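Leave the Wiring Until the Arms Have Earned It

By Anahera Hoani
Jul 5, 2024

Print this article | E-mail this article

Every shared workshop has an argument about tidiness, and ours at Skirkbridge got louder when we started putting two robot arms on a bench. Some members wanted cable trays and proper labels before anyone wrote a line of code. I think that is the wrong order for a home or club build, and I'd like to say why.

We bolted down the bases, ran the cables where they would go, and began picking things up. The table got scuffed. The cables lay across the front of it.
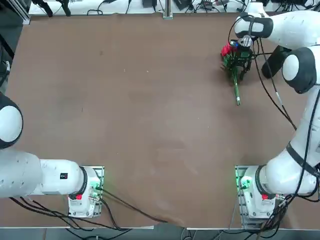

A tray fixed in the first month is a tray you will pay for twice. We shifted our bases 3 times before both arms could reach the middle of the table comfortably. Uwe Seidel, who wired his own setup at home before he ever moved an arm, spent $80 on covers and clips and then had to pull most of them off. His wiring was beautiful. It was also too short once he moved the shoulder.

The other thing people put off is awkward objects. Beginners like blocks, and blocks are fine for a week. After that they teach you very little, as every side is flat and nothing bends.
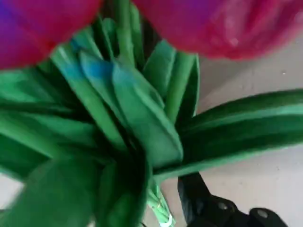

My own rule is to bring in something soft as early as you can stand it. Cloth is good, and so is a bag with handles. Artificial flowers are better than either. The leaves spread every which way and overlap, so from close up the gripper has to come in low, by the pale stem, with green over half the view. If your grip only works on a clean edge, you will learn that in an afternoon.

I'm not against neat work. Loose cables near a moving joint are a real hazard, and those should be tied on day one. The rest can wait until September for all I care. A club has only so many evenings, and I would spend them on gripping.

Comments

Rawiri Rutherford
Agree on the flowers, disagree on the cables. I lost 12 evenings to one bad connector that a label would have found.

Ngaio Tuhiwai
What do you use to tie the ones near the joints? Zip ties cut into mine.

Anahera Hoani
Ngaio, hook and loop straps, and leave slack at the elbow.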